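Incidencia 294 — Pinza no completa el cierre durante recogida de textiles
Estado: abierta
Prioridad: alta
Fecha de apertura: 04/04/2025
Unidad: Nustel, puesto Sotarden
Responsable: Floor Vermeulen

Síntoma
Durante la tarea de recogida de tela en el salón de pruebas, la pinza queda abierta tras recibir la orden de cierre. El controlador devuelve código 23 (tiempo de espera agotado en el eje de agarre) y el brazo mantiene la posición sobre el suelo. La parada por software responde; la de emergencia también.

Reproducción
Ocurre en 2 de cada 8 ciclos, siempre con el brazo en cota baja y la muñeca inclinada. Con la muñeca vertical no se ha reproducido. El objeto de la secuencia es la tela roja grande; con piezas rígidas el cierre es correcto.
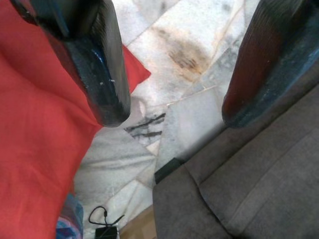

Se descarta la alimentación: la tensión en el conector de muñeca es estable durante todo el ciclo. También se ha cambiado el cable de señal por el de repuesto, sin efecto. El firmware es la versión de July, rama Una, sin modificaciones locales.

Acabado de los dedos: hay desgaste en el izquierdo, con el recubrimiento aparentemente saltado en la cara inferior. No se considera causa del fallo, pero conviene anotarlo para la próxima revisión.

Hipótesis
El límite de par se calcula con la compensación de gravedad de la pinza anterior. Con la muñeca inclinada, el valor resultante queda por debajo del umbral de arranque del motor — coincide con el registro de corriente.

Acciones
Nijs carga los parámetros de masa correctos y repite la serie completa.
Hasta entonces, operación solo a velocidad reducida y sin personal dentro del radio del brazo.
No rearmar el eje en remoto después de un código 23.

Pendiente: adjuntar registro de corriente de la nueva serie.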